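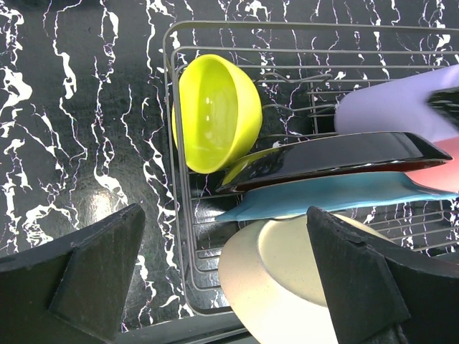
30 March 2019. Dish rack loading, mixed colored set

Went back to the rack question today. The claim from the Ginico leaflet is that their gray wire rack "dries a full mixed load without re-stacking." I have my doubts about any sentence with "full" and "mixed" in it, and the leaflet never says what a load is. Bowls? Plates? Whose?

Load as stacked: six pieces. Yellow-green bowl on its side in the corner, black dish on edge next to it, teal dish on edge tight up against the black one, then the cream bowl, plus the lavender and the pink. Rack on the black marble-pattern counter as before.

What I don't like about this stack:

The black and the teal are touching. Two shallow dishes pressed together will hold water between them, I don't care how good the wire is. Lilibeth Quiambao says the gap opens up once they settle. I have never seen a dish settle. They stay where you lean them or they fall over.

The yellow-green bowl is on its side. Better than mouth up, obviously, but a round bowl on its side keeps a little pool in the low part of the wall. Lilibeth thinks it's fine with the mouth facing out past the side wires. Maybe. I'd tip it further down and see if the wires will hold it.

The cream bowl takes up more room than anything else. If we believe the leaflet it should go in first and the rest get fitted to it. We did not write down the order we loaded in, so that's on us. Write it down next time.

On the numbers. The Durrani sheet that came with the set lists 254 grams for a bowl and doesn't say which bowl. I can't believe it covers both the cream and the yellow-green. Weigh each one separately, dry, before anyone quotes that number again. Same sheet gives a figure of 479 with no unit at all. Could be milliliters, could be a part number. I have crossed it out in the binder and put a question mark.

Vullonbridge sent over their own drying results, 18 runs, all plates, all one size, every slot used the way the rack was designed. Naturally it did well. Nobody's kitchen looks like that. Our set has bowls and shallow dishes that don't match each other, and I think that's where a rack earns its price or doesn't. Their "average" also leaves out any run where a piece slid, which they mention in a footnote on the last page. I'd like those runs back in.

Plan for the next session:

Same six pieces, same rack, same end of the counter.
Stack A, as today, black and teal touching.
Stack B, one open wire space between black and teal, cream bowl loaded first.
Dry weight of every piece, then wet weight on loading, then again after an hour. Kitchen scale is good enough if it's zeroed. It was not zeroed last time.
Paper towel under the rack, weighed too.
No nudging the pieces once the clock starts. This means me as well.

If A and B come out the same I'll admit the touching dishes don't matter and stop bringing it up. I don't expect to have to.

Also ask Grallton whether the rack they sell is the same one with a different label. Their catalog number ends in 1,278 and so does the Ginico one, and the comma is in the same silly place.

Lilibeth wants a second set in matching sizes so we can compare with Vullonbridge directly. No objection, but not before we've done this one properly. Scale batteries are low, spares in the second drawer.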